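Plirnbridge Gear Challenge

The Plirnbridge Gear Challenge is a student robotics competition held each October at the Plirnbridge technical college. It is open to teams of up to nine students, who program a robotic arm to carry out assembly tasks with small mechanical parts. The event was founded by Tomomi Sasaki, an instructor in the college's engineering department, and grew out of her evening course in machine control. Some 2000 students have taken part to date.

Competition is divided into two classes. The Flollby class is intended for first-year teams and involves sorting and stacking. The Kuroda class requires teams to place gears on a base plate and bring them into mesh.

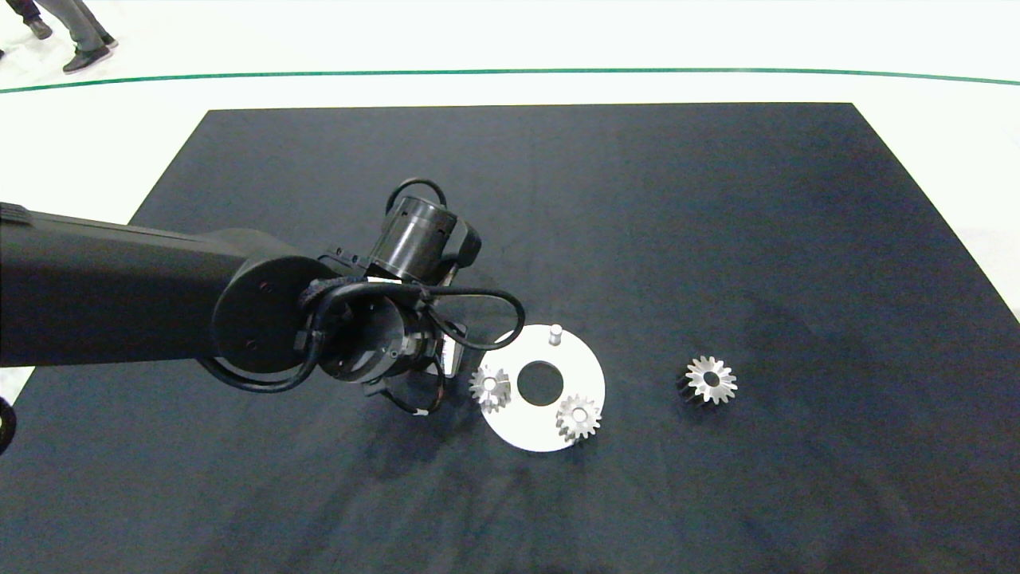
Teams in the Kuroda class are given the task drawings four weeks before the event, but the starting positions of the parts are announced only on the day. Practice is carried out in the college hall, with the parts laid out on a dark cloth mat. The base is a flat white disk with a hole at its center and a short upright peg near its edge, and the gears are of the bevel type. A gear may begin a run on the disk or out on the cloth. Points are deducted if the disk is pushed off the mat or if a team member touches a part before time is called.

Each team is allowed three runs, and the best score is kept. Ties are decided by the second-best run. The winning team in each class receives the Brasora Shield, which is kept at the college between events. Rules for the current season were published on September 18, 2025, and list 47 registered teams.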